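Pladdale Residents' Newsletter
2026-01-23

The shared pantry: what we learned in the first winter

When I moved to Pladdale I did not know the word "larder". I learned it from Harvey Chisholm, who lives below me and who gave me half a shelf in his when my own kitchen had no cupboards yet. So it is a little bit his fault that I am now writing to you about the shared pantry in the old laundry room of the Odukoya building.

The pantry has been open since August. At present 36 households take part. Each household pays a small sum every month, and with this money we buy dry food in large sacks, which is much cheaper than the small packets in the shop. Everybody is also welcome to bring what they have too much of. In autumn this was mostly apples. Since the holidays it is mostly snacks and biscuits which people received as presents and do not want to eat alone.

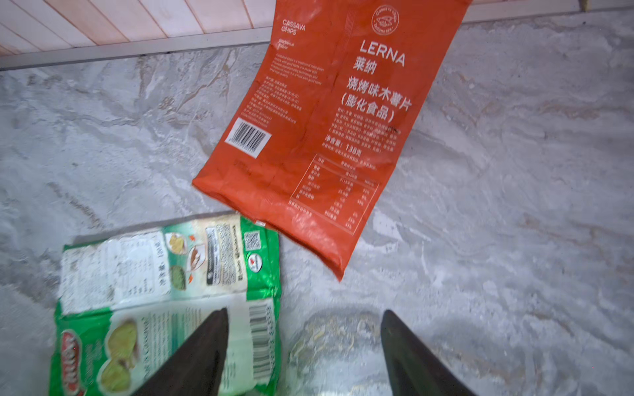 I would like to say something about dates, as I am asked about this more than about anything else. "Use by" and "best before" are two different things. Food with a "use by" date can make you ill after this day, and we cannot accept it in the pantry at all, even if the date is next week, as we have no fridge. Food with a "best before" date is usually still good for some time after. It may be less crisp or have less taste. We accept it up to one month after the date, but please write the date in large figures on a label, so that the next person does not have to search for it with glasses.

Opened packets are a different matter. I know that in many families it is normal to share an open packet, in mine also. But we do not know who has an allergy, and the list of ingredients is often on the part which was torn away. Please keep opened food at home.

We had one problem with moths in the flour. It was my mistake, I left a paper sack standing on the floor for two weeks. We had to throw away the whole sack and wash all shelves with vinegar. Now flour, rice and oats go into boxes with tight lids from Skastik. We have six of them and they have been good so far, only the lids are hard to open for people with weak hands. If you have difficulty, ring my bell and I will come down.

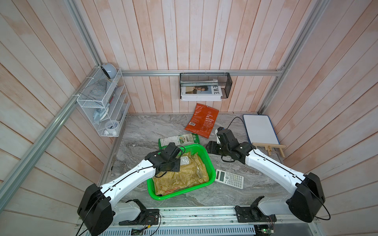 Money and the new shelves

Last year we spent a little under 2,000 pounds on food. For this year we have planned 3,000, because more households are joining and because lentils and cooking oil have become more expensive. The exact list hangs on the inside of the pantry door.

The old shelves on the left side are bending in the middle. Harvey has measured them and he wants to replace them with a set from Prokness, which can carry more weight. He needs two persons to help him carry the parts up from the street. Tea is provided. While the work is going on, the pantry will be closed for one day, and a notice will be on the front door before.

Please remember also that tins belong on the bottom shelf, and that the key goes back on its hook and not in your coat. I have found it in my own coat two times.

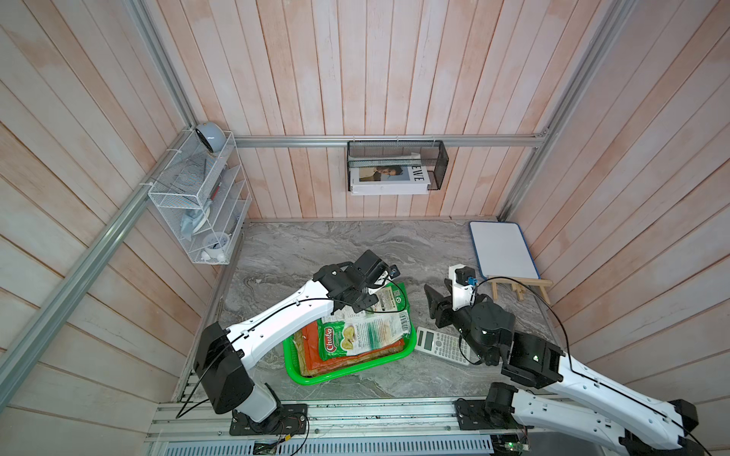

Storage and sorting: wire compartments can be fixed up in a corner.

If you would like to join, put a note with your name and flat number in the pantry letterbox. New households can start at the beginning of any month.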